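Ernness Public Forum > City Services > Solid Waste and Recycling
Topic: Comment on the revised cart guidelines, Section 4 (Plastics)

records_desk_ern
The revised guidelines for curbside carts are now open for public comment. The principal change is in Section 4. Under the current rules, residents may place "all clean household plastics" in the blue cart. Under the revision, only bottles, jugs, jars and tubs will be accepted. The contractor, Drimument, will leave a notice on any cart that does not comply and will decline to empty it after 2 notices. Comments posted in this thread will be included in the record. Participants are asked to refer to section numbers where possible.

northgate_resident
I wish to register support for Section 4 as drafted. The present wording has been read far too generously, and the cost is borne by every household that pays the quarterly fee.

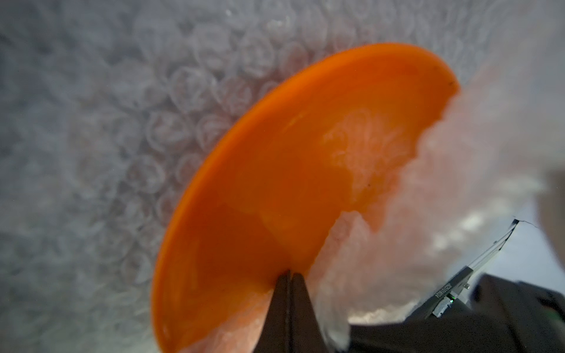 The difficulty with "all clean household plastics" is that it describes the condition of an item and says nothing of its form. A resident who reads the phrase in good faith will conclude that a toy, a storage bin or a garden chair is welcome once it has been rinsed. An orange flying disc is plastic, belongs to a household and may be perfectly clean, yet the sorting line at Koval is set up for containers. The revised wording removes that uncertainty. I would ask only that the list be printed on the lid of the cart, where people will see it.

Koval_Road_818
I must respectfully disagree with the previous comment. The rule as proposed moves the burden to residents without offering them anywhere to take the items that are now excluded. The drop-off center at Trolitz closes at 4 on weekdays and is not served by any bus line. For a household without a car, "not accepted in the cart" means the trash. If the city intends to shorten the list, it should extend the hours at Trolitz before the change takes effect.

eastside_hoa_office
On behalf of our office, we request clarification of Section 4, paragraph 2, which refers to "flexible packaging." Our residents receive a large number of parcels, and the question of packing material is raised at the front desk nearly every Monday. The paragraph does not state whether film and cushioning are included in the term. 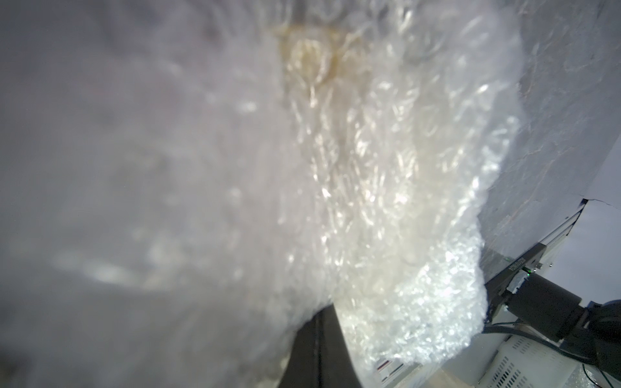

Clear bubble wrap, the item most often asked about at our desk.

We have been advising residents to keep such material for reuse or to ask whether a store will take it with plastic bags. We would prefer to give them the city's own answer.

records_desk_ern
In reply to eastside_hoa_office: flexible packaging includes bags, film, pouches and air-filled cushioning of every kind. None of it may be placed in the blue cart under either the current or the revised rules, as it wraps around the sorting equipment. The advice you have given is consistent with city practice. The definition will be moved to the front of the section.

northgate_resident
I thank the records desk for the clarification. In response to Koval_Road_818, I do not dispute that the hours at Trolitz are inadequate. I do not believe, however, that the correction of a faulty rule should wait for them. The two matters can be decided separately.

Koval_Road_818
They can be decided separately, and in my experience that is how the second one comes to be forgotten. The extended hours were first requested under file 3618 and remain under review. I ask that the file number be entered in the record alongside my comment.

glass_and_ceramics
My comment concerns Section 5, if that is permitted in this thread. Glass bottles and jars are listed as accepted. Dishes, mugs and bowls are not mentioned at all, either as accepted or as refused.

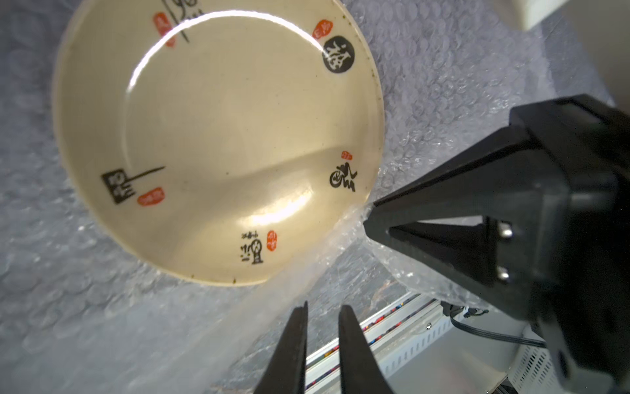
Silence on this point will lead many residents to treat ceramics as a kind of glass. They melt at a different temperature, and a small quantity can spoil a load. I suggest one added sentence directing usable tableware to the reuse shelves at Trolitz and broken pieces to the trash, wrapped.

eastside_hoa_office
We support the addition proposed for Section 5. We would ask that the word "wrapped" be explained, as our residents will ask what to wrap them in.

records_desk_ern
Comments on Section 5 are permitted and have been noted. File 3618 has been entered in the record as requested. Newspaper is sufficient for wrapping. The comment period remains open until the end of December.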